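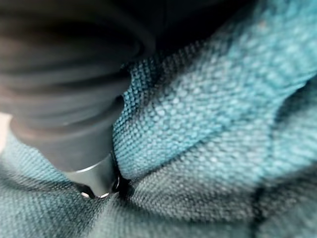

Stultotex Opens Living Room Display in Lakness

LAKNESS, Jun 21, 2022 – Home textile maker Stultotex has opened a living room display at its Kazmi Street store. Visitors can handle throw cushions, pillows and covers in a room laid out like one at home, with a tufted cream sofa and a gray striped floor.

The new Wostel line of knits comes in 13 colors, teal among them. All Wostel cushion covers come off for washing. The line has been sold by mail order since May, with over 132 orders so far.
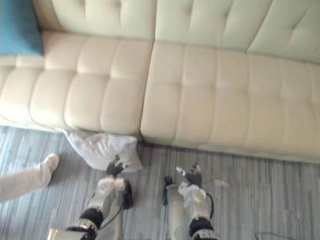 Seating and Floor Cushions

"People pull cushions off the sofa and put them on the floor, so we let them do that in the store too," said Tanveer Butt, who manages the display. Pale upholstery was chosen to go with the stronger colors in the line.

Covers start at $33. Fabric swatches are free, and customers may take up to
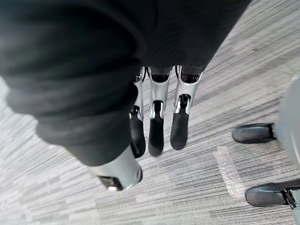
eight home to compare with their own sofa or carpet. Swatches do not need to be returned. Orders placed in the store can be picked up there or shipped.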